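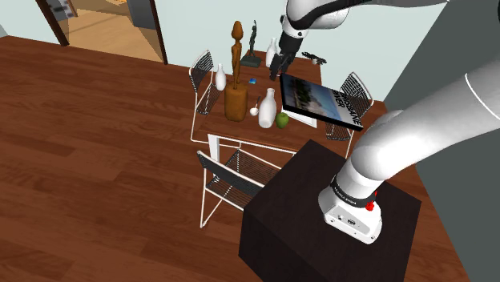
Ruwan Mridha: keep the books in the pews till at least the spring, is all I'm asking. Run the screen alongside. People who want to look up can look up, people who want to look down can look down. I don't see why it has to be settled by Advent.

Reply · Quote

**tenorbythedoor**
Agree with Ruwan. For those who weren't there, we had the trial of the Geduser thing in the morning service and the words were a verse behind for all of the second hymn. Whole left side gave up and hummed. Vicar very gracious about it. Organist less so

Reply · Quote

**hassock_hilda**
It was one hymn! First go! The verse thing was because whoever was clicking thought we were doing the short version and the organist played all of them. That can happen with books too, we've all been stood there singing verse four while she's on five.

What I noticed was heads up. Sound was miles better. You could hear people. Sat next to a lady who hasn't been able to read the small print for years and she sang the lot.

Reply · Quote

**tenorbythedoor**
we have large print. There's a box of it at the back

Reply · Quote

**hassock_hilda**
There is a box of it at the back with the words only and half the numbers wrong because it's from the old book. Go and look. Number 856 in the large print isn't 856 in the green ones, I found that out in front of everybody at the Harvest service.

Reply · Quote

**quirepitch**
Harmony. Thats my problem with the screen, you get words and no music. There are maybe a dozen of us in the ordinary congregation who sing alto or bass from the book and we've never been in the choir, never wanted to be. Take the full music copies away and we're all on the tune. It took two generations to get this lot singing in parts and it will take one winter to lose it.

I put this to the PCC in October and was told "noted".

Reply · Quote

**marrow_and_pulpit**
Coming in from a different place as we're the chapel down at Paul. Had a screen since before lockdown. Few things, take them or leave them

- get somebody who sings to do the clicking. Not somebody good with computers. Somebody who SINGS
- white on dark blue, no photos of sunsets behind the words
- put the hymn number up anyway, so the book people can find it
- don't put it in front of the cross. We did. Took a year of grumbling and then we moved it to the side where it should have gone

We kept the books. They live on the shelf by the door and you pick one up if you want one. Most weeks a third of people do? Funerals everybody does, they like something to hold.

Reply · Quote

**tenorbythedoor**
The funerals point is a very good one

Reply · Quote

**pewrent**
What's it costing. Nobody has said what it's costing

Reply · Quote

**hassock_hilda**
It was in the notice sheet. £2000 for the screen and the projector together, Bimex did the quote, fitting included. Geduser is 55 a year on top for the licence to use the software. Copyright licence for the words we already pay because of the service sheets.

Reply · Quote

**pewrent**
2000 pounds and the north gutter is held up with string.

Reply · Quote

**hassock_hilda**
Different money. It was left to us for music. Can't go on gutters, it's in the will.

Reply · Quote

**quirepitch**
Left for MUSIC. A screen with no notes on it. You see my difficulty

Reply · Quote

**pewrent**
Fair enough on the gutter, I take that back. But was Bimex the only quote? My brother in law's place used Troltex and were happy with them, and they came back when the bulb went. Would be normal to get two.

Reply · Quote

**marrow_and_pulpit**
We had Troltex. Decent kit, bit slow on the phone. They wanted to drill into the chancel arch and had to be talked out of it. You'll need permission for anything fixed in a listed building btw, has anyone applied? You can have a freestanding one on a trial basis more easily, I think, but ask the archdeacon's office, don't take it from me. We're chapel and it's a different system

Reply · Quote

**Ruwan Mridha**
Permission hasn't been applied for. I asked. The answer was that it's a portable screen for now so it doesn't need it, which may be right. My worry is that "for now" turns into the thing just being there.

To be clear I'm not against it. My mother would have loved it. She came to English hymns late and the book was a torment, because the words are chopped up between the notes and you have to jump down three lines to carry on. She learned most of them by ear standing next to my aunt. Words set out plainly on a wall would have been a kindness.

But I learned to read music out of that book. Nobody taught me, I just noticed the dots went up when the tune did.

Reply · Quote

**quirepitch**
Exactly how I learned. Age of seven, bored in a sermon

Reply · Quote

**hassock_hilda**
That's lovely Ruwan and I don't want to lose that either. I just don't think a child today is picking up a book that weighs as much as a brick and smells of mice.

Reply · Quote

**tenorbythedoor**
They do not smell of mice

Reply · Quote

**hassock_hilda**
South aisle ones do.

Reply · Quote

**gravelpath**
Parent here, two kids, under ten both of them. Mine like the screen. They also like the book. They like finding the number, it's a race. Older one got there before me on the trial morning and was cross that the words were already up and it didn't count. So I'd say both, same as Ruwan

One thing though, could whoever does it leave the last verse up till we've finished singing it. Blank screen halfway through the Amen

Reply · Quote

**pewrent**
How many books have we even got

Reply · Quote

**tenorbythedoor**
348. We did them when the pews were moved for the floor. That's full music and words only together, and a fair few of those have lost their spines. Index gone in lots of them too.

Reply · Quote

**pewrent**
348 for a congregation that fills the front half on a good day. So there's no need for anyone to throw out anything or buy anything. Weed out the mouse ones, keep the best at the door, done

Reply · Quote

**quirepitch**
"Weed out" is how it starts. Please can the full music ones be kept whatever state they're in, you can't get that edition now for sensible money. I will mend them. I have the tape. Leave them in the vestry and I'll take a bag home at a time

Reply · Quote

**hassock_hilda**
I'd help with that. I can't do spines but I can do pages.

Reply · Quote

**quirepitch**
Thank you. Pages would be a big help. Bring the ones from your aisle

Reply · Quote

**vestrymouse**
Long time reader. I dont mind screen or book but can I put in a word about what we SING. Since the trial it's been all the ones that come ready loaded with Geduser, and they're nearly all modern, and nearly all about me and how I feel. We had not one psalm last month. I know people say you can type in your own but whoever's doing it on a Saturday night isn't going to type in nine verses of Wesley are they. They'll use what's there.

That's how it'll go. The machine will choose the hymns

Reply · Quote

**tenorbythedoor**
This. This is the bit I couldn't put my finger on

Reply · Quote

**hassock_hilda**
The vicar chooses the hymns with the organist, same as ever. I've seen the list, it goes up to the end of Epiphany and there's plenty of Wesley on it. And we haven't had a psalm for longer than a month, we stopped when the choir got small. Nothing to do with it.

I'll type the Wesley in. There. I've said it in public. Send me the list and I'll do it of an evening

Reply · Quote

**vestrymouse**
Then I withdraw half of it. Not the psalms. Could the psalms go on the screen with the pointing? People are frightened of chant because they cant see where the note changes. If it was up there big with the marks in I think they'd have a go.

Reply · Quote

**marrow_and_pulpit**
Never seen that done, would be interested. We say ours

Reply · Quote

**quirepitch**
That's the first thing anybody's said in favour of the screen that I'd turn out for. Would want to see it tried at evensong first where there's fewer to confuse.

Reply · Quote

**Ruwan Mridha**
Shall I put that to the vicar then? Books stay by the door and in the front pews, numbers on the board as well as the screen, a second quote from Troltex, psalm with pointing at evensong as a try. And ask properly about permission. I'm seeing him tomorrow after the eight o'clock anyway about the crib.

Reply · Quote

**pewrent**
yes to the quote. Get it in writing

Reply · Quote

**tenorbythedoor**
Yes but I want it minuted that the books aren't to be "stored". Last thing that got stored was the banner and we've not seen it since

Reply · Quote

**gravelpath**
Is the banner not behind the boiler?

Reply · Quote

**tenorbythedoor**
Which boiler

Reply · Quote

7 min read
55 shares

Related threads
Chant for beginners, where to start
Large print sheets: which font?
Crib figures, one of the shepherds wants repainting
Has anyone moved evensong earlier for the winter
Banner, last seen?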